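Trivwood Used Caravan Listings
Read me first

Hello, and thank you for taking an interest in this little collection. It began as a spreadsheet for our own use at Trivwood, where we wanted to know what second-hand touring caravans were being offered for and how long they sat before somebody took them home. It has grown a fair bit, and enough people have asked for a copy that it seemed only kind to tidy it up and write a few pages to go with it.

What you get

There is one file, listings.csv, with 900 rows. Each row is one caravan offered for sale by one of three dealers: Rollmont, Valcárcel and Kedlow. The listings cover 52 weeks. If a caravan was withdrawn and put back on sale later, it has two rows, and the relisted column says yes on the second.

Columns

listing_id – our own number, nothing to do with the dealer's stock number
dealer – one of the three names above
year_built – as given by the dealer, blank if they left it out
berths – sleeping places, counting made-up dinettes
length_m – body length in metres, without the hitch
asking_price – in whole pounds, the first price shown
last_price – the price on the day it came off the page
damp_report – yes, no or unknown
weeks_listed – whole weeks, rounded up
relisted – yes or no
notes – free text, tidied for spelling only

How it was gathered

Lingyun Xue copied the listings by hand every week, and I checked them against the dealers' pages afterwards. We did think about writing a script, but the pages were laid out so differently (Kedlow puts its prices in the heading, and Valcárcel likes to tuck them under the floor plan) that typing was quicker in the end. Please do be a little patient with the notes column, which has two people's habits in it.

Things to watch for

Asking prices are not selling prices, and last_price is only the nearest thing we have. Around 40 rows have no year at all, mostly older vans from Rollmont. An "unknown" in damp_report means the dealer said nothing either way, so please don't read it as a no. Lengths from Kedlow were given in feet until January and we converted them ourselves.
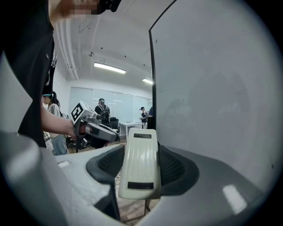 Shufen Zheng

Using and sharing

You are very welcome to use the file for study, for your own curiosity or for working out whether the van you have your eye on is a sensible price. If you publish anything from it, a mention of Trivwood would be lovely. Please don't sell it on.

Corrections are always welcome – send the listing_id and what you think it should say, and one of us will look it up in the paper notes.

Changes

Monday, August 9, 2021: duplicate rows from Valcárcel taken out, relisted column added, two prices with an extra nought put right.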